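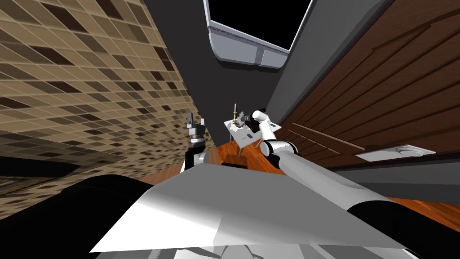

## Comparing two grippers in simulation before a hardware swap

Last edited 07/02/2019, Amerley Odoi

These steps compare the Lisow and Guris gripper models on a two-arm robot in the Mivell simulator. The task is a short reach to a slender upright object on a small table. Run it before ordering adapter plates.

### Setup

1. Load the room file and the two-arm robot. Leave the wall and floor textures on, as the camera settings depend on them.
2. Mount the same gripper model on both arms. Mixed pairs change the payload values and the runs can't be compared.
3. Set the physics step and the random seed in `run.cfg`. We use seed 183.
4. Park the left arm with its gripper pointing up and the fingers open. It stays idle for the whole test.

### Runs

1. Move the right arm to the pre-grasp pose, with the wrist level and the gripper beside the object.
2. Close at 25 mm/s until the contact flag is set.
3. Lift, hold for six seconds, lower, open.
4. Repeat for 17 runs, then swap the model and start over with the same seed.

Log finger position, contact force and object tilt at every step. Tilt is the value to watch: a slender object leans well before it slips.

### Camera check

The head camera is wide-angle, so vertical edges spread toward the sides of the view. Judge finger clearance from the logged distance and use the view only to confirm that the correct arm is moving.

### Known problems

- The Guris collision mesh is coarser than its visual mesh. Contact can register before the fingers appear to touch.
- The Boonyarit controller ignores the speed limit on the first close command after a reset. Send one dummy close and discard it.
- Vichien Rojanasak has the corrected mesh. It will be merged in October.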